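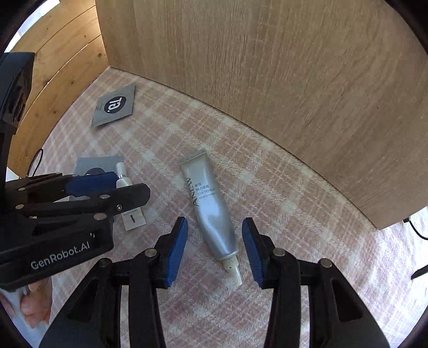
ANEW "EYE FORCE" cosmetic tube, crumpled in the middle

Getting the last cream out of a small metal-look tube
Rozália Murín
The tube is dented and I still feel product near the crimp. Cut it or keep squeezing?

Gerardo Samonte
Flatten from the crimp toward the cap with a pen barrel - 3 passes. Cut only after that.

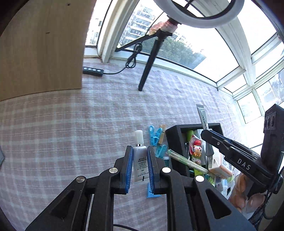 Birdie Lindqvist
Cutting exposes the cream to air, so use it up within 10 days. On a tube marked 6ml or so, with the cap at the top like this AVON one, cut just above the crimp.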